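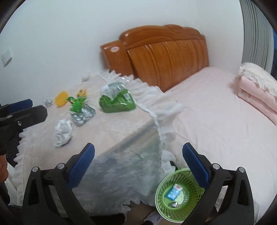 How often should the filter cartridge in the Statura bedside humidifier be replaced?

Replace the cartridge every 2 months in normal use, or as soon as the filter light stays on after a reset.

Section 6. Filter Care and Replacement

This section applies to all Statura units supplied by Galtalau. Use only cartridges marked Bhatt or Drilodell. Other cartridges may fit the holder but do not seal against the lower ring, and leaks caused by them are not covered by the warranty.

CAUTION: Unplug the unit before removing the tank. Do not pour water into the base.

6.1 Removing the old cartridge

1. Turn the dial to OFF and unplug the power cord from the wall outlet.
2. Lift the tank straight up by its handle and empty it into a sink.
3. Turn the cartridge counterclockwise until it stops, then pull it out.
4. Wipe the holder with a soft, damp cloth. Do not use soap, bleach or scented cleaners.

Note: White deposits on the holder are minerals from tap water. Soak the holder in 200 ml of white vinegar, rinse it well and let it dry.

6.2 Fitting the new cartridge

1. Remove all wrapping, including the paper seal on the underside.
2. Stand the cartridge in clean, cold water until it sinks.
3. Place it in the holder with the arrow facing the front and turn it clockwise until it clicks.
4. Fill the tank to the MAX line and return it to the base.
5. Plug in the unit and hold the RESET button for 6 seconds. The filter light goes out.

If the light remains on, repeat step 5. If it is still on after a second attempt, see error code 73 in the troubleshooting section.

6.3 Storage

Units that are put away after the heating season – in most homes, any time after February – should be drained and left open to dry overnight. Discard the used cartridge. A cartridge that has been wet must not be stored and used again the following winter. Unopened cartridges may be kept in their wrapping in a dry cupboard, away from direct sunlight.

Section revised Jun 12, 2024.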